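Secondary claims rejected as duplicates after payer crossover

Last updated: February

Eimear Carroll

We are a two-provider practice billing through Skutico, with Bimari as the clearinghouse. When Medicare pays primary, the claim crosses over to the supplement automatically. Skutico also generates its own secondary claim as soon as the remittance posts, so the supplement gets it twice and denies the second one. Last quarter we had 432 of these denials, most of them code 18. Is there a setting that stops the second claim without turning off secondary billing for everyone?

McIver_billing

Check the remark codes on the primary remittance. MA18 means the claim was forwarded to the supplemental payer. Skutico can hold the secondary when that code is present, but the rule is off by default. Go to Claims – Secondary Rules – Crossover and set the action to "Hold 30 days". Then confirm that Bimari passes remark codes through in the 835. Some older connections strip them, and then the rule never fires.
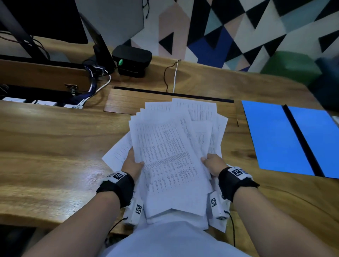
Run the rule on new remittances first. If you apply it to the backlog in one batch, anything over 1000 claims tends to time out, and you have to sort out by hand which ones were updated. For the existing denials, match each one to a paid crossover before you adjust it off – a code 18 with no matching payment needs a call to the payer.

Fusesura user

we just turned off auto secondary and send them manually. works ok for a small office

Eimear Carroll

The remark codes were being stripped. Bimari changed the connection and the hold rule now fires. Still working through the old denials.

Shares: 2 | Comments: 4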